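Robot Learning Lab, Unit 4 handout
Collecting demonstrations for a manipulation policy
Prepared by Ecaterina Ghiță for the Wistemville course. Revised August 15, 2024.

4.1 What counts as an episode

An episode starts when the operator takes control and ends when the arm is back at its home pose. Everything in between is kept, including pauses. Do not trim pauses by hand. The Yap loader drops idle steps by a speed threshold, and hand trimming leaves jumps in the joint record that the loader cannot see.

Each episode stores wrist camera video, joint positions, gripper opening, the operator's commands and one line of task text. Write the task text before recording. "Put the lid on the pot" and "cover the pot" are both fine, but use one wording per batch and list the others in the batch file under alternates.

4.2 How many, and how varied

The course set for the lid task has 400 episodes. Of these, 300 go to training and 73 to validation. The remaining 27 were marked bad by the operator and are kept in a separate folder, labeled by type of fault. You will need them for Exercise 3.

Variation should come from the start state. Move the lid and the pot between episodes, and turn the lid so the handle does not always face the same way. If the handle always lines up with the fingers, the policy learns a fixed wrist angle and fails on the first lid that is turned. Keep the operator's strategy the same within a batch: approach, close, lift, carry, lower, release. Mixed strategies (sliding the lid to the table edge, for instance) belong in their own batch.

4.3 Clear and shiny objects

Glass gives few usable edges from the wrist view. In most approach steps the rim and the handle are the only parts of a lid that stand out from a pale table. Depth readings on glass are not reliable and are left out of the Hulus configuration. Polished metal adds a second problem: reflections shift as the arm moves, so the same pot looks different from one step to the next. Record under at least two light settings.

The gripper body also hides part of the object late in the approach. Aim for the handle early, while the whole lid can still be seen, and avoid large sideways corrections at close range. 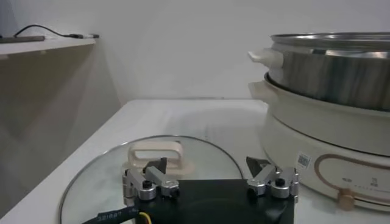
Figure 4.2. Wrist view, lid task. Glass lid with loop handle between the fingertips; electric hot pot at right.

4.4 Checks before upload

Play back the first and last episode of every batch in Eso. Confirm that video and joint record have the same length. Batches with a camera delay over 890 ms are rejected on upload and must be recorded again - the delay cannot be corrected afterward.

Exercise 3 uses the bad-episode folder. Read 4.1 again before starting it.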